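Budgeting for a two-arm bench setup to handle squeeze bottles – what have I missed?

Posted by Setareh Jalali, Jan 16, 2022

We make dressings and flavoured oils in small batches at Ekville and we are planning to put a two-arm robot station on one of our benches. The jobs would be picking up squeeze bottles, bringing them over a cup or tray, and putting them back. My manager wants a spending plan before the end of the month and I have never written one for this sort of thing.

So far I have the arms, two grippers, a wrist camera for each arm and a white bench top. The supplier, Arkell, has quoted separately for spare gripper fingers at 163 a pair, and I don't know if I should take two pairs or six. I have put 1,828 aside for "everything else", and that number came out of thin air.

The bottles are the ordinary soft white kind with a screw cap, a long nozzle and a little stopper on a strap.

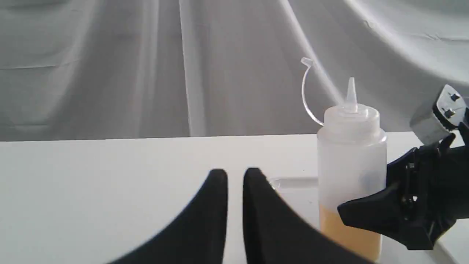
Parisa Shojaei
Take the spare fingers. Two pairs at least, one for each arm, and a third if your supplier is slow with parts. We bought none in our first year and lost 19 working days to one cracked fingertip, which cost far more than the spares would have.

Your "everything else" line needs breaking up. Ours looked like this:

Spare fingers and finger pads
Cables and cable clips
Lighting
Bottles, cups and trays to practise with
Cleaning supplies
Training for two members of staff

Don't skimp on the practice items. Buy 100 of the exact bottle you use in production, from the same batch if you can. Soft plastic varies more than you would think and a grip setting that suits one bottle may squash the next. Fill levels matter as well, so plan time for tests with bottles full, half full and nearly empty.

See-through and milky plastic is also harder for a camera than a printed box. Before you pay for a better camera, try a plain cloth behind the bench and a lamp you can move. It is the cheapest thing on the list and you may find the basic camera will do.

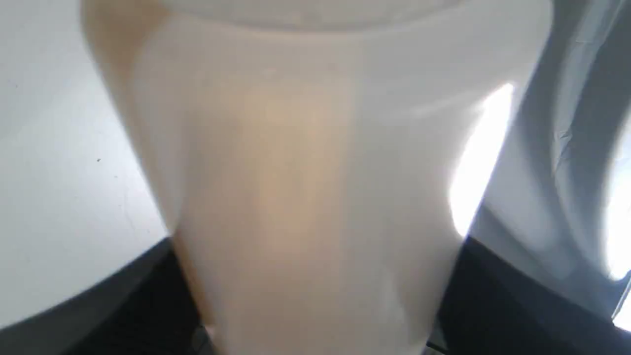 I would put lighting down as its own line for that reason, and decide on the cameras last. Ask Arkell if they will lend you one for a fortnight. Ours came from Gashi and they were happy to, though we had to pay the carriage both ways.

The other thing is the training. Send two people. If only one person knows how to reset the arms, the station stands idle whenever that person is on leave.

Jeanine De Graaf
Depends what you're making. We got a quote and went for a filling machine instead. Much cheaper for us.

Azadeh Akbari
I agree with most of what Parisa wrote, but I would start with a smaller question. Do you need both arms in the first year? Write out the job in steps and mark the ones where two hands are really needed. Taking a cap off probably is one. Holding a bottle over a steel cup is not, and neither is moving it to a tray.

We started with one arm and left room on the bench for a second. The bench was bought at full width from the start, and the power sockets were put in for two. That part cost very little extra and saved us moving everything later. The second arm went into the next year's budget, by which time we had our own figures to back it up.

Choose the cups and trays before you settle the bench layout as well. A shiny cup throws reflections and a pale tray on a white bench can be hard to pick out. Neither will stop you, but changing them after the setting-up work is done means paying for some of that work again. 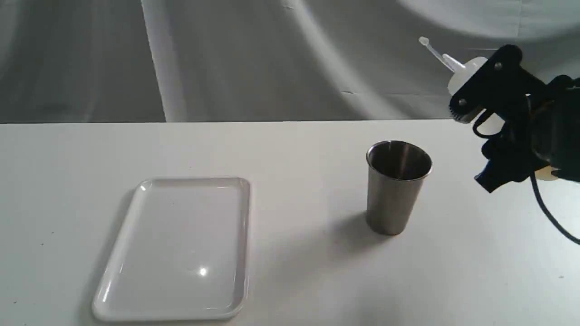 Monique Lecomte
Can I ask how you got the second arm approved, Azadeh? We are at that point now and Dunum want a yearly service contract on both arms before they will even send a price. I had only budgeted for the purchase.

Azadeh Akbari
I kept a sheet by the bench for three months with the hours run and the hours stopped, and sent that up with the quote. On the service contract, ask for the price of call-outs without one and compare the two. We have gone without so far and keep a sum back for repairs – it sits in its own line so that it doesn't get spent on other things.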